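Dallstead Building Forum > Interiors > Lighting

Glare on polished tile under a mezzanine – lamps or floor?

kos_fitout
Posted 8th August

Looking for opinions on an open workspace we look after. White-painted throughout, white ceiling with parallel beams, mezzanine with a black metal railing. The lighting is mixed: a rectangular fluorescent panel, a round flat fixture, and a line of small round lights further back. The floor is glossy gray and white marble-pattern tile. The complaint from the desks is reflected glare. Ceiling in the first picture, floor in the second. 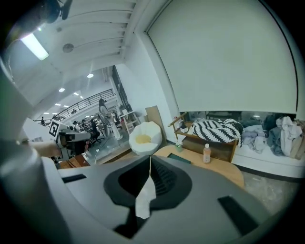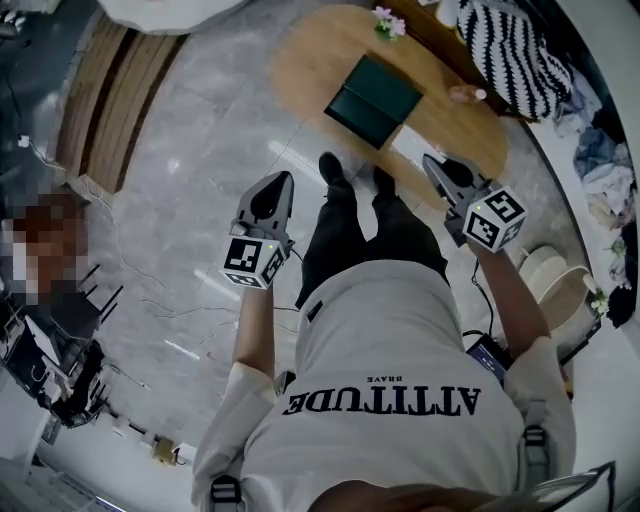 I measured around 400 lux at table height, so quantity is fine. I want to fix this without touching the tile.

Guilan Liao
Quantity was never the problem. A polished tile behaves like a poor mirror, and the bands you get are images of the fittings. Dimming lowers the bands and the task light together, so the ratio stays the same. Change the floor finish or cover it.

kos_fitout
Covering it is out. Chairs roll over it all day and the client wants to mop.

wullus_dave
Disagree with Guilan on the floor. We had the same complaint in January, with bare panels over gloss tile. Microprismatic diffusers on 26 panels, complaints stopped. Tile untouched. Start with the panel, then look at the small round ones.

Guilan Liao
Diffusers spread the source. The reflection gets wider and softer – it doesn't leave. If people accepted that, good, but I'd want luminance readings from a seated position before calling it fixed.

Dragica Milošević
Both of you are skipping the desk layout. Rotate the desks so the line of lights runs parallel to the line of sight and sits to one side. Costs an afternoon. I moved 56 desks on one job and ordered no fittings at all.

wullus_dave
Works until somebody moves them back.

Dragica Milošević
Mark the leg positions on the tile.

kos_fitout
Can try rotation on one group of four first. Has anyone used the Uvow matting treatment on glazed tile? The supplier says it takes the gloss down without etching.

Guilan Liao
Only on natural stone. On a glaze I would do a test patch under a cabinet and leave it through a month of mopping.

kos_fitout
OK. Rotation first, sample diffuser on the panel second. I'll post seated readings for each.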